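Brelley RFC Supporters' Board > First Team > Team news for Irkon away

flankerfred
Posted 7:42 pm
Squad's up on the club site. Konstantinidis is out with the calf he hurt in training, so the kid moves to fly-half and Toivonen comes in at 15. Bench is six forwards and two backs again.

Tighthead69
Posted 7:55 pm
Six-two with a fly-half who has never started a league game. If he goes down after ten minutes we have no cover there at all. I don't get it.

flankerfred
Posted 8:01 pm
Toivonen can cover 10. He played there for the seconds all through preseason.

Tighthead69
Posted 8:04 pm
He played there twice and we lost both.

ruckinspector
Posted 8:20 pm
I'm fine with the six-two. Irkon have the biggest pack in the league and they wore us down in the last quarter at our place. We were ahead until the front row came off. Fresh legs matter more than a spare center.

Bigger worry for me is the lineout. We lost five of our own throws last time out and the same hooker is starting.

Catarina Carvalho
Posted 8:31 pm
The throws were okay. The calls were the problem, they were reading them. Flikon did the same thing to us in the cup.

Anyone know about tickets? The site says the away end is sold out, but it said that last year too and they were selling at the gate. Attendance was 886 and there was plenty of room on the bank.

ruckinspector
Posted 8:40 pm
Gate sales are on from noon, cash or card. I called them this afternoon. Parking is at the school, same as before.

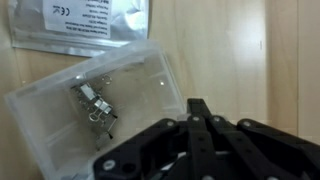
Makis Konstantinidis
Posted 8:52 pm
Calf should be good for the home game after this one, the physio only wants me to miss a week. On the bench split, we trained with it the whole time and the forwards like it. Toivonen has taken plenty of reps at 10.

Tighthead69
Posted 8:58 pm
Fair enough, get well soon. I still think it's one back short.

flankerfred
Posted 9:10 pm
I have two seats in the car if anyone needs a ride. Leaving the clubhouse at 10:30, message me.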